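Washing a quilted bedspread at home: machine or tub?
Bedding and Linens > Care and Repair

ecamacho
Looking for input on wash method for a full-size quilted bedspread. Shell is a cotton/poly blend, fill is polyester batting, lavender, channel quilted.

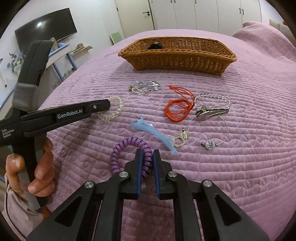

The care tag was cut out before I got it, so I have no fiber percentages and no temperature limit. The washer is a front loader with a 16 lb rated capacity. The bedspread goes in dry with room to spare, but I don't know how much volume it needs once the batting takes on water. The dryer is vented electric, no moisture sensor. Main concern is thread breakage along the channels. Second concern is the batting bunching up.

brirkadeck
Rated capacity is by dry weight and tells you very little about bulky items. Put it in dry. If you can lay your hand flat between the load and the top of the drum, run it. Cold water, delicate cycle, lowest spin for the first pass. Half the usual detergent. Batting holds on to soap and the low spin won't pull it out, so add a second rinse.

raka_linen
Disagree on low spin. A low spin leaves the piece heavy, and then you lift it out by one corner with all that water hanging from the stitching. That is where channel thread breaks. I run mine at medium and have not had a seam go.

brirkadeck
You can lift it from underneath with both arms. Medium spin on an off-balance load makes the machine stop and redistribute several times, which is more agitation than the wash itself.

raka_linen
Then balance the load. Fold it in loose thirds and feed it around the drum. A single bulky item wadded up on one side will go off balance at any speed.

Babak Nazari
I did alterations and bedding repair for a laundry on Marquez for a long time. Check the thread before you choose a method. Find a channel near the hem, hold the fabric on both sides of a stitch and pull gently. If the thread snaps, neither spin speed will save it and you should use the tub. If it holds, machine wash is fine.

Also look at the back. Some cheaper spreads have a thin nonwoven backing in place of fabric. It pills and then tears at the needle holes. Those should not go in a machine at all.

ecamacho
Did the pull test in several places. Thread held everywhere except one spot at the foot end, where it was already loose. The back is woven.

Babak Nazari
Close that spot before washing. Polyester thread, same stitch length as the original, and start an inch into the sound stitching on each side. Tie off on the back.

florkonik
Skip the machine dryer. Heat flattens polyester batting.

brirkadeck
High heat does. Low heat with a couple of clean tennis balls is fine, and it breaks up clumps better than line drying. Stop it every 20 minutes, shake it out and turn it over.

florkonik
I have line dried two of these over a double line for years with no clumps. Lay it across both lines so the weight is shared, and keep it out of direct sun. Lavender dye fades quickly, and it fades unevenly if one half faces the sun.

raka_linen
Agree on the sun. Disagree that it works in every climate. In May here it would still be damp at the core the next morning, and then it smells.

ecamacho
Repaired the loose section. Going with cold, delicate, extra rinse and medium spin, folded in thirds. Low heat in the dryer to start, then over a rack indoors overnight. Will post back if a channel opens.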